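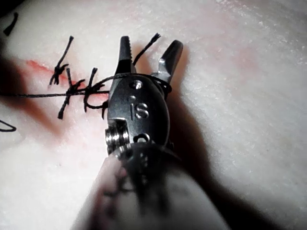 Photo: Evdokia Alexiou

The Button Tin

Kyriaki Michailidis came back to Deldale on the first bus in October, with one suitcase and the key to her aunt's shop. The key was stiff. She had to put the case down in the wet and use both hands.

The shop had been shut for 30 weeks. There was post behind the door, most of it for the flat upstairs, and a smell of wool and cold tea. Her aunt had done alterations there for most of her life. Hems, zips, school blazers let down at the cuff. The order book was still on the counter with a pencil in the fold.

Kyriaki put the kettle on and read it. The last ticket was number 2291. It said: grey coat, lining, Mr Sotelo, no hurry.

The coat was on the rail at the back, under a sheet. Half the lining had been taken out and pinned in again. The pins had left small rust marks. She looked at it for a while, then she hung her own coat beside it and went to find the thread.

She had not sewn anything properly since she was a girl. Her aunt had taught her at that counter, on scraps, and had unpicked everything she did. Smaller, her aunt would say. Then smaller again. Kyriaki had gone off to Fenden at nineteen and worked in the office of a carpet firm, and when a button came off she had paid someone.

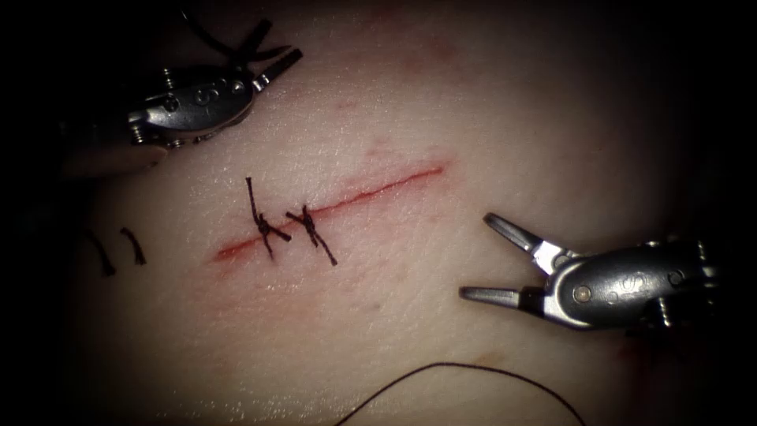
The grey coat took her 6 evenings. She did the left side first and pulled it all out the next morning, and then did it again with the lamp moved closer. On the third evening the scissors slipped and opened the side of her thumb. It was a straight cut, thin and red, wider at one end than the other, and it did not hurt until she had seen it. She ran it under the tap, wrapped it in a strip of lining and went on with the other hand holding the cloth. It was slower that way, but the stitches were better.

Mr Sotelo lived over the baker's. She had expected an old man and he was one. He came down in his slippers and held the coat up by the shoulders.

"I thought that was gone," he said.

"It was on the rail."

"She told me it would be ready by Easter." He turned back the front and looked at the lining. He looked at it for longer than she liked. "This isn't her work."

"No," Kyriaki said. "The collar is hers. I didn't touch the collar."

He nodded and put the coat on over his cardigan. Then he asked what he owed, and she realised she had not looked at the prices. She said 5 pounds. He gave her ten and would not take the change.

She walked back past the river. The water was high and brown. At the shop she lifted the blind, which she had kept down all week, and wiped the inside of the window with a cloth.

A girl was waiting at the door before she had finished. She had a blazer over one arm - a good one, but the sleeve was hanging off at the shoulder.

"Are you open?" the girl said.

Kyriaki opened the book, found the pencil and wrote down the next number.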